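### 3.2 Small waste in the shared living rooms

The second part of our study concerns the waste that people produce while sitting together, outside of meals. In the Dreltanden survey, Hajdu and Adjei asked residents to keep a diary for 13 weeks and to write down each item they threw away, with the room and the hour. The diaries gave about 3,000 entries. Kitchen waste was described with much care, but the living room was often forgotten, and we had to return to several households with additional questions.

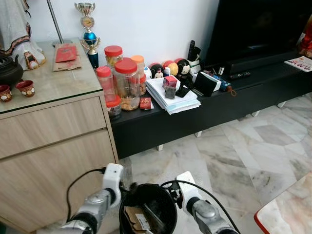

Tea drinking was the activity that residents named most often when we asked what they do in the living room in the evening. It leaves little behind if the tea is loose, and more if it comes in bags or small boxes. Cups and a teapot may stand on the glass top of a cabinet, with a round black bin not far away, and the bin receives materials which belong to different streams, such as brown cardboard together with other contents. In the Randley households we met the same habit. Residents there explained that a second bin in the living room would look untidy, and that they intended to sort the waste later, in the kitchen. According to the diaries, this later sorting was done mostly on Sunday, or not at all.

The second group of items is drink packaging. Bottles are difficult to study with a diary, as they move between rooms before they are discarded – a bottle may be opened in the bedroom, carried to the table and left there until the next day. We therefore recorded the last room only. Of the 400 bottle entries in the Khamphan district, most ended in a general bin that stood closer than the recycling container. 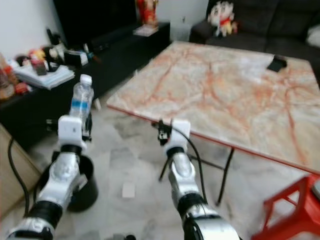 **Figure 4.** Plastic water bottle and black waste bin in a living room with a tiled floor.

Distance is not the only factor. Adjei proposed that residents also judge a bottle by what remains in it. A bottle with water inside is kept, sometimes for days, and it is not counted as waste by anyone in the household. This creates a gap between purchase and disposal, and the diary method cannot close it. In the Hiltik pilot we added a short question on kept bottles, and 7 households changed their earlier answers after reading it.
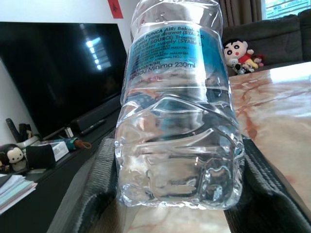
**Figure 5.** Water bottle, mostly full, with printed label giving source and minimum content (230 ml).

The label was considered as a possible source of data, as it carries information on volume and origin. However, small text on a curved surface is not easy to copy by hand, and residents often wrote only the color of the label or the name of the shop. For the analysis in Section 4 we use the number of bottles and leave the volume aside. Bottles with unknown last room were excluded from the comparison between districts, but they are kept in the totals.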